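Checkout notebook - Clondley storefront
Last updated: Monday, August 20, 2018
6 min read

Picking up the abandoned cart work where I left it before the weekend. The June change to the shipping estimate is still live on the Clondley store and I want the numbers written down somewhere other than my inbox. 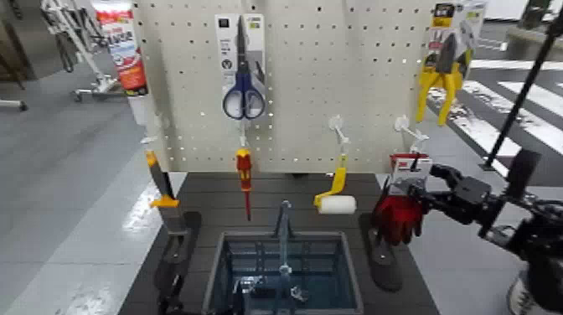

The complaint from support was that shoppers reach the payment page, see the freight charge go up, and leave. I pulled the session logs for the last full week and there were 1032 carts that got as far as the address form. Of those, 111 showed a different freight figure on the payment page from the one on the cart page. I expected a handful.

First thought was rural postcodes, as the old rate table had gaps there. I filtered for them and they turned up in the mismatched carts no more often than in the rest. Second thought was mixed carts, where part of the order ships from us and part comes direct from the supplier. That looks much closer. Nearly all of the mismatches have at least one Grullska item in them.

What I think is happening:

The cart page asks Prisano for a rate on the whole order as one parcel. The payment page asks again, but by then the order has been split by warehouse, so Prisano gets two requests and we add the answers together. With a Grullska item in the cart the split makes two parcels, so the second figure is always higher. The cart page figure was never right for these orders. We were showing people a price we had no intention of charging.

Reproduced it on staging before lunch. One Grullska item alone: same figure both times. One of our own items alone: same figure. One of each: goes up at payment. Swapped the order in which they were added and got the same result. Cleared cookies, tried it signed in and as a guest, no difference.

Tried moving the split so it happens when an item is added to the cart. It works, but the cart page gets slow. With a big cart it sat on the spinner for nine seconds, which will lose us more people than the freight jump does. Part of that is staging being staging. I wouldn't put it live on that basis though.

Then tried caching the rate by postcode and weight band. Much quicker once the cache is warm. The weight bands need care - Prisano rounds up and our product table rounds to the nearest, so an item sitting near the top of a band can land in the wrong one. I've changed our side to round up as well. Have not checked what that does to the free shipping threshold, and somebody should before this goes anywhere.

Discount codes. I went down this hole for most of an hour and it was partly a waste. The code box on the payment page recalculates everything, including freight, even if the code is rejected. So a shopper who types an expired code can see the freight figure change as well, and will fairly assume the bad code did it. It's a separate fault from the one above and I've logged it separately. The fix is small: don't recalculate unless the code is accepted. Left it alone for now so that I'm only changing one thing at a time.

Also noticed while I was in there that the "save for later" list keeps the old price for an item that has since gone on sale. Moving it back to the cart picks up the right price, so no one is being overcharged, but the list itself looks wrong. Low priority.

Wording. The cart page says "Shipping" and the payment page says "Delivery and handling". Same charge, same field in the database. I've changed both to "Delivery" on staging. For split orders the payment page should also say that the order will come in two parcels. At the moment the first a customer hears of it is when half the order turns up, and going by the support queue they assume the rest has been lost. A fair share of the "where is my order" tickets I read through this afternoon were exactly that.

Draft line for the cart page: "Your order will arrive in 2 parcels. Delivery for both is included in the price shown." Plain enough, I think. It fits on one line on a phone at the normal text size. With larger text turned on it wraps and pushes the checkout button down, still visible on the phones I tried.

Xolalpa theme. The cart template we use is the stock Xolalpa one with our colours over the top, and the last theme update moved the freight line into its own block. My wording change had to go in two places because of that. If the theme is updated again it will be overwritten. I've put a comment at the top of both files. The proper answer is a child theme, and I've said so before in this notebook.

Mobile versus desktop: the mismatch is the same on both, but more of the phone shoppers leave. Could be that the freight line is off the bottom of the screen on the cart page and the first time they see any figure at all is at payment. Wouldn't read too much into one week.

Returns page still links to the old PDF form. Fixed the link. Labelled the old file as superseded in the media library and left it there in case anything else points to it.

To do:

- Check free shipping threshold against the new rounding, especially carts sitting just under it
- Warm the rate cache overnight for the common postcodes and time the cart page again in the morning
- Ask Prisano whether a single request can carry two origins. Their docs mention it in one spot and leave it out of the reference section
- Code box fault, after the freight fix is live
- Get the Grullska stock feed to mark direct-ship items properly. Currently I'm matching on the product code prefix and there are over 2 kinds of prefix in use
- Child theme

Staging is left with the cache switched on and the new wording in place. Live store not touched today apart from the returns link.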